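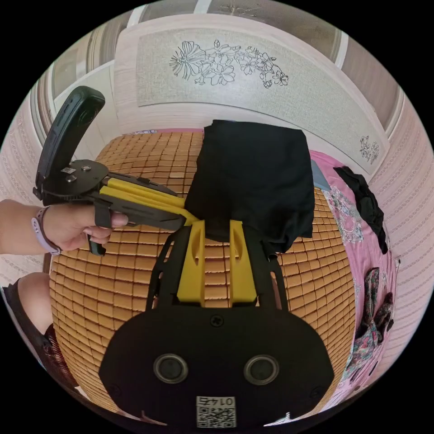 ¡Por fin tenemos fecha para el trueque de ropa del barrio! Bueno, más o menos: será en abril, en el patio de la biblioteca Dulten, y me acaban de confirmar que esta vez nos dejan también la sala grande por si llueve (el año pasado acabamos todos apretados debajo del toldo de la churrería, que tuvo su gracia, pero en fin).

Os cuento lo que sé. En la última edición pasaron por las mesas 1.244 prendas y 719 encontraron casa nueva el mismo día. El resto se fue a la tienda solidaria Rastogi, en la calle de atrás, donde todavía queda algún abrigo mío, por si a alguien le interesa un verde botella bastante discutible. Para 2026 la meta es llegar a las 2.000, y yo me lo creo, porque a 15 de diciembre de 2025 ya hay 173 personas apuntadas y ni siquiera hemos colgado los carteles.

La novedad que más ilusión me hace es el rincón de arreglos. Lo lleva Kanchan Kanaujia, del taller Flasance, y me ha dicho por teléfono que va a coger bajos, cambiar cremalleras y teñir de negro lo que haga falta. "Traed también lo que dais por perdido", me pidió, ¡así que ya estoy vaciando el cajón de los calcetines!

Las normas no cambian: ropa limpia, diez prendas como máximo por persona y nada de ropa interior usada, por favor. Los zapatos sí entran, siempre que vengan atados por pares. Las inscripciones siguen abiertas en el mostrador de la biblioteca, por las tardes.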